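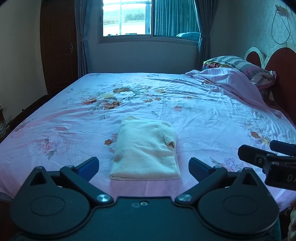

Both grippers over the bed, the near one open, with the folded cloth between its pads.

Looking after the hand-held pair, September

This page covers the checks we do on gripper set 2 when it goes out to a home for folding work. Vivek Bisht wrote the original list and Agnes Vik keeps it up to date. The bench part is done at Forsberg before packing. The rest is done in the room, usually on whatever flat surface the folding will happen on, and then again when the set comes back.

Bench checks

Fingers first. Open and close each gripper by hand, slowly, all the way. The two fingers should move together and stop together. If one lags, look at the pivots before touching anything else. A quarter turn too tight is enough to make an arm drag, and the screws do creep on a set that gets a lot of use. Set 2 gets a pivot service every 300 recordings. It was at 278 when it left the bench this time, so Kjell Hellström did the service early and reset the count.

Pads next. Wipe them with a barely damp cloth and let them dry before they touch fabric. Fleece and terry shed a lot, and the lint packs down into the pads until they start to slip on a single layer. A soft toothbrush gets it out. No solvent – it made the last pair of pads shiny and we had to replace them. Spare pads are in the small bag in the lid of the case, left and right marked on the back.

Lens last. Microfiber only, and check it again after the pads are done, as the brushing throws dust.

In the room

Put the folding item down and bring one gripper in over it with the fingers open. Look at the live view on the laptop. Both pads should be in view, and so should the whole item. If a pad is missing from the view the mount has moved, and it needs to go back to the mark before any recording starts. Then do the same with the other gripper.

Run a short test clip with daylight from the window and play it back. Curtains stay the way they are for the rest of the session.
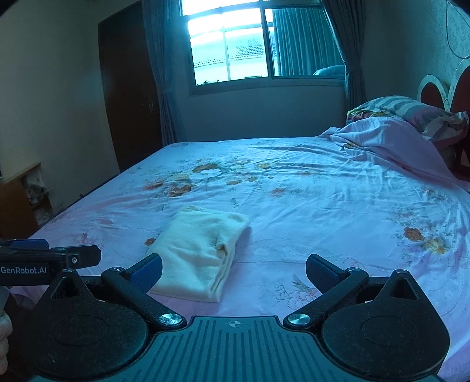

Pad check over the towel. Bracket with the GenRobot.AI lettering at far left, hand just below it.

When the set comes back

Brush the pads, wipe the bodies, check every screw you can see and write down any that took more than a touch of the driver. Note the fabric type in the log too. Julián Montoya has been matching pad wear against fabric, and entry 753 was the last one he could use.

Store the grippers with the fingers open. Questions about the pivots go to Kjell, everything else to Agnes.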